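Flat sheet will not stay tucked at the foot of the bed after washing

posted by lindale_k in Home > Bedding and laundry

I have a Dvorak medium mattress, bought in April, and two cotton flat sheets from Masell sold as the matching size. New out of the packet they tucked under on all sides with plenty to spare. After several washes they have become shorter along the length, and the foot end works out from under the mattress in the night. The width seems unaffected.

Washing is at the temperature on the label, with a normal spin. Drying is in a vented tumble dryer on the cotton setting, until the machine stops by itself. I have measured the sheet dry and unironed, laid flat on the floor, and it is now 16 cm shorter than the size printed on the packet. Masell say by email that some shrinkage is to be expected and will not go further than that. I didn't keep a measurement from when it was new, so I can't rule out that it was short to begin with.

What I would like to know:

Is that amount normal for plain woven cotton, and why would it be in one direction only?

Can any of the length be recovered?

If I replace them, how much allowance should I add to the mattress dimensions? I prefer flat sheets to fitted and would like to keep using them. The top sheet is turned back over the blanket at the head end, so I need some length there as well.

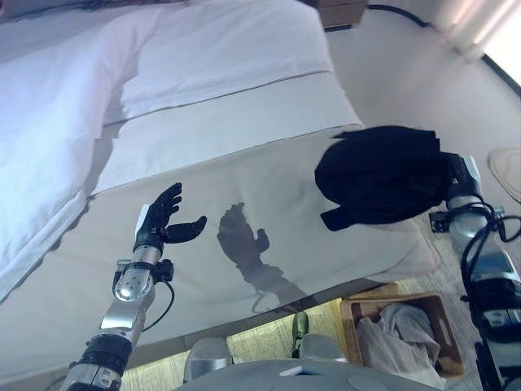 Desmond Delacroix

Taking your points in order.

Shrinkage in one direction is typical. The threads running the length of the cloth (the warp) are held under tension on the loom and again during finishing. The threads running across (the weft) are held much less. When the cloth gets wet and is moved about in a drum, the tension comes out and the yarns crimp more tightly around each other. The cloth gets shorter along the warp and hardly changes across it. On most flat sheets the warp runs head to foot, so that is where you lose it.

As for the amount, it's on the high side but within what I have seen from cloth that was not pre-shrunk. Look for a line on the packet about pre-shrinking or a residual shrinkage figure. If there isn't one, assume the finishing was minimal. Most of the loss happens in the first few washes and the rest tails off. I would measure again after two more washes before deciding anything.

Your measuring method needs a small correction. A sheet that has been tumbled dry and not ironed reads short, as the crimp has never been pressed out. Damp it, iron it along the length with light tension, let it cool flat, then measure down the centre and along both side hems. Take the average of the three. Hems often shrink more than the body of the cloth, particularly if the sewing thread is polyester and the stitching is tight — you will see it as a slight pucker. A single measurement along one hem can be out by 2 cm either way.

Recovery is possible in part. Method:

Wash as usual with a slower spin, and take the sheet out while it is still properly damp.

With a second person, each hold two corners at opposite ends and pull steadily lengthwise. Do not jerk it. Hold for a slow count, move your hands in towards the middle of the hem, and pull again.

Hang it over a line by the short edge so that the weight of the cloth pulls along the warp. Hanging it folded over the middle gives you half the benefit.

Iron before it is fully dry, moving the iron head to foot only.

You should get back some of the length. It will be lost again the next time the sheet is tumbled until bone dry, so the drying is the thing to change. Automatic programmes tend to overrun on large flat items. The sheet wraps itself into a ball, the sensor reads the outside of the ball or the wet middle depending on how it has rolled, and the outer layers are overdried while the rest catches up. Use a timed programme, stop it early, shake the sheet out and finish it on a line or an airer.

Also check what your machine does at its stated temperature. Mine is set to a lower figure and reached 58 degrees when I put a logging thermometer through with the load. Heat on its own matters less than agitation and overdrying, but it does contribute. 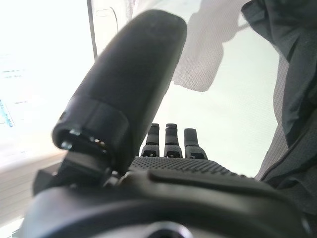 On the allowance for replacements, work from the mattress and not from the size name on the packet. Size names are not applied consistently between makers, and mattress depth has gone up a good deal over the years while many flat sheets are still cut for shallow ones. For the bottom sheet, the length needed is:

mattress length, plus twice the depth, plus twice the tuck, plus the expected shrinkage.

Measure the depth at the side with any topper in place. For the tuck I would take a full hand's length under the mattress at each end. A shorter tuck will hold on a heavy mattress, but you have already found the limit of that. Apply the shrinkage to the total and not only to the mattress length, a mistake I made the first time I had sheets cut to order.

The top sheet is calculated differently. You need one depth and one tuck at the foot, nothing at the head, and then whatever turn-back you want. Fold it at the head, mark it with a pin and measure it. People generally underestimate this part.

Finally, until you replace them, put the whole of the spare length at the foot. The head end is held down by pillows and doesn't move much. Fold the corners in the usual hospital way, with the foot tucked first and the side flap brought down over it.

tumblewick

just get fitted ones. deep fitted with elastic all the way round, not only at the corners. had the same trouble for years and haven't tucked a sheet in since

Orrin P.

Agree with most of the long reply. Two additions.

Check the underside of the mattress. Some have a slippery base cloth, and a cotton sheet will walk out of that whatever its length. A strip of rug underlay between the sheet and the slats at the foot end cured it here. Cost next to nothing.

Second, if you do go for replacements, the linen shop in Jindville will cut from the roll and hem to your measurements. They stock Tirkance percale in the extra wide. I paid 549 for bedding for the whole house, curtains not included, so it isn't cheap, but you can ask for the cloth to be washed before cutting. That takes roughly a week longer.

lindale_k

Thanks. Measured again by Desmond's method, damp ironed and averaged over three lines, and the loss is smaller than I reported, though still too much for a decent tuck. The side hems are shorter than the centre on both sheets. I've moved all the spare to the foot and changed to timed drying. Will try the underlay next, the base cloth on mine is quite shiny.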